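October 2026

Starter notebook, carried over from the green binder, which is full now and has gone up on the shelf with the others.

Well, the rye starter is awake again, and I am more pleased about it than a grown person should be. For anyone picking this up cold: we split the old Khổng culture into two jars at the end of the summer, one kept on whole rye and one on plain white flour, and I have been fussing over the both of them ever since. The white one never gave us any trouble. The rye one sulked, smelled of nail polish, and let go of a gray liquid on top every morning, and Hòa Lâm was all for tossing it (kindly, but she was).

What I did was feed it more and keep it a little less. I had been holding back a big spoonful of old starter each time out of plain sentiment, and there was simply too much hungry stuff in there for the flour I was giving it. So now it is 10 grams of starter, fresh rye, and water stirred in until it looks like wet cement, with the lid set on loosely. By the third feeding the nail polish smell had gone, and what came up instead was something like apple peel and a bit of yogurt. It doubled in 6 hours today on the shelf over the radiator. I wrote the time on the tape and then went and looked at it far more often than I needed to, I'll admit that.

Nhi Đào asked me whether the radiator shelf is cheating. I don't think so, but it does mean we can't compare with the summer pages, when both jars lived by the sink. I've put the little thermometer next to the jar and I'll write down what it says morning and evening, and would whoever feeds it on my days away please do the same, even if the number looks dull.
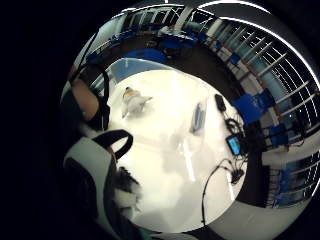 Now, the bread itself. I made two loaves from the rye jar, same dough, same tins. The first went in after the usual rise and came out dense at the bottom, with a gummy line you could have drawn with a pencil. The second I left a good while longer, until there were pinholes all over the top, and it was so much better that I cut it before it had cooled, and I know, I know. The crumb was still a touch sticky on the knife, so I can't say yet how much of that was my impatience. Thắng Khúc took the heel home and has promised me an opinion after it has sat a day.

I also tried Ebise Wubshet's way of scalding part of the flour first, boiling water poured straight over it and then left under a plate till it was cool enough to touch. Lovely smell, almost malty. I only had enough rye left for a small loaf, and it came out of the tin lopsided, but the crust was the best of the lot. Worth doing again with a proper amount.

Things to do before November: order rye (the coarse one, please, we have plenty of the fine), find the missing lid for the tall jar, and dry some of the starter on baking paper as a backup. Duyên Lưu has done that before and says to spread it much thinner than you think. I'd like 8 small envelopes of it, labeled, in the tin with the yeast.

Next feeding is tonight. I'm going to try it a shade stiffer and leave everything else alone.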